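Ticket 1202
Product: Plollus Membership, hosted
Customer: Flatstead Sportsmen's Association
Opened: 13 April 2022
Opened by: Mhairi Crichton, membership secretary
Assigned to: Norbert Bednárik
Priority: Normal, raised to High
Status: Closed, fix applied
Subject: Renewing members posted as new members, recruiter credit missing

Attachments (2) 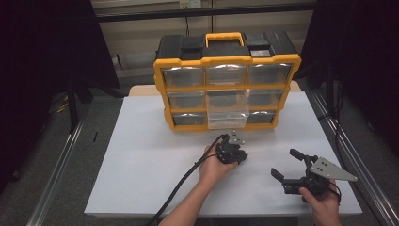
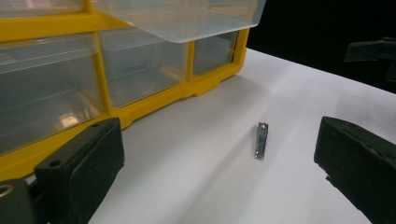

Yellow drawer organizer on a white tabletop, two views

Original request (Crichton)

We ran the spring renewal import and the results are wrong. Members who renewed on time show up as "New" with a join date equal to the import date. Their old record is still there and is marked "Lapsed." The recruiter field on the new record is blank, so the member who signed them up loses the credit on the recruiting report.

The import file is the same layout we used last August. That run had no problems. No error was shown on screen this time, and the summary page says all rows were accepted.

I need this corrected before the range access list is sent to the gate. A member with a "New" record is put into the orientation group and the gate code will not work for them until orientation is marked complete. Some of these people have been members for decades.

Reply 1 (Bednárik)

Received. Please do not rerun the import or merge any records by hand until we know the cause. A manual merge drops the payment history from the older record and it has to be restored from backup.

Please send:
- the import file exactly as it was uploaded, before it is opened again in a spreadsheet
- the import log (Imports, History, Download log)
- the name of the matching profile that was used

I have put a hold on the gate export from our side. The list the gate has now is the one from before the import and it will stay in place.

Reply 2 (Crichton)

File and log are uploaded to the ticket folder. The matching profile says "Default." I do not remember picking one. In August I am fairly sure there was a profile with our own name on it.

I have merged one record already, sorry. It is a life member and his payment history is gone, as you said. I have told him it will be fixed.

Reply 3 (Bednárik)

The file has two kinds of rows. Rows exported from your online form carry the member number with leading zeros. Rows typed in from paper forms carry the member number without them. The Default profile compares member numbers as text, character by character, so a number with leading zeros and the same number without them are treated as two different people. With no match on number, the profile is supposed to fall back to last name plus birth date. The fallback did not run. I am looking at why.

Log extract, one affected row:

match_profile = Default
match_key_1 = member_no (text)
result_1 = no match
match_key_2 = (none)
action = create
recruiter_id = null

match_key_2 should read "last_name + birth_date." It is empty, which means the profile was saved at some point with the second key cleared.

The missing recruiter credit is a result of the same fault. Recruiter is carried over from the existing record on a renewal. On a create, it is read from the file, and your renewal form has no recruiter column.

Reply 4 (Crichton)

That makes sense. The paper forms were typed by two different people and I never thought to check the zeros.

Can you tell me how many records are affected? I need to know who to call.

Reply 5 (Bednárik)

58 records were created in error. All of them come from the paper rows. The online rows matched correctly and were posted as renewals. I have saved the list to the ticket folder with old number, new number, name and phone. The record you merged is included and is flagged.

True new members in the same file: I compared these separately against the old database by name and birth date and found no match for any of them. They are correct as posted and should go through orientation as usual.

Cause of the empty second key: the profile audit shows it was edited by the account "office2" during a trial of the new recruiting campaign screen. That screen has its own field mapping, and in build 3 of the screen, clicking Reset Mapping also clears the second key on whichever matching profile is open. I can reproduce this on the test system. It has been passed to development as a defect.

Your own profile, "Flatstead Renewals," still exists. It was set to inactive when the campaign screen was turned on, and inactive profiles are left out of the list on the import page. The import then used Default without asking.

Reply 6 (Crichton)

office2 is the computer at the front counter. We were setting up the bring-a-friend drive on it. I did click Reset Mapping, more than once, as the columns were in the wrong order.

What happens to the credits? The drive gives a member a dues discount for each person they bring in, and the standings are posted on the clubhouse board. If the old recruiter links are lost we cannot rebuild them. The paper cards from before we had Plollus were thrown out.

Reply 7 (Bednárik)

The links are not lost. They are still on the older records, which are marked Lapsed and have not been changed. The repair will reverse the create on each affected record, post the payment to the older record, and set that record back to Active with its original join date and recruiter.

Steps as planned:

1. Snapshot of the current database.
2. Restore payment history for the one merged record from the nightly backup.
3. Normalize member numbers in a copy of your import file by adding leading zeros to the stored length.
4. Dry run of the reversal on the test system.
5. Reversal on the live system, with logins closed.
6. Rebuild of the recruiting report.
7. Release of the hold on the gate export.

I need written approval from you for step 5. Members who try to log in during that step will see the maintenance page.

Reply 8 (Crichton)

Approved. Early morning is best. The counter opens at nine and the trap league signs in on the same system.

Reply 9 (Bednárik)

Dry run complete. 57 records reversed cleanly and one failed. The failure is for a member with the last name Zelenák. The older record has the name with the accent and the new one without it, and the safety check in the script stops on a name mismatch. Birth date, phone and address agree. I have set a manual override for this record and the second dry run finished with no failures.

For later reference: the fallback key has the same weakness. If the second key had been in place, this record would still have been created as new. I have turned on "Ignore accents" in your renewal profile.

Reply 10 (Bednárik)

Live reversal finished before opening. Results:

Records reversed: 58
Payments moved: 58
Recruiter links present on the older records: 100 percent of those that had a link before the import
Duplicate records remaining: none found
Gate export: hold released, new list sent and accepted by the gate controller

Please check the merged life member first, then any few records you know well. Payment history for the life member should run back to his first entry without a gap.

Reply 11 (Crichton)

Life member is correct. I checked the board of directors, the trap league captains and everyone who had phoned. All correct. Gate codes work - one of the captains tried his and it opened.

One question. The recruiting report now has a line for "Cestovine" with no name next to it. That is the sporting goods shop in town. They hand out our applications but they are not a member.

Reply 12 (Bednárik)

That line was there before the import but was hidden. Cestovine is stored as a recruiter of type Organization, and the old report only showed type Individual. The rebuilt report shows both. To hide it, open the report, choose Filters, Recruiter Type, and clear Organization. To keep it and show a name, fill in the Display Name field on the organization record. Neither choice affects the dues discounts, which are calculated for Individual recruiters only.

Reply 13 (Crichton)

I will keep it and fill in the name. The shop would like to see how many it has sent us. Fine to close.

Closing notes (Bednárik)

Root cause: second match key cleared on the Default profile by Reset Mapping in the campaign screen. Contributing: member numbers without leading zeros in the paper rows, and the customer's own profile inactive and left out of the list.

Changes made on the customer account:
- "Flatstead Renewals" set to active and made the default for imports
- member number comparison changed from text to padded number
- "Ignore accents" turned on
- import set to stop and ask when a row marked as a renewal has no match
- Reset Mapping button hidden for the office2 account until the defect is fixed

Customer to do: type member numbers from paper forms with leading zeros, as printed on the card. The padded comparison handles both forms, but the mailing label export still uses the number as typed.

Defect linked. The customer will be notified on this ticket when a corrected build of the campaign screen is released.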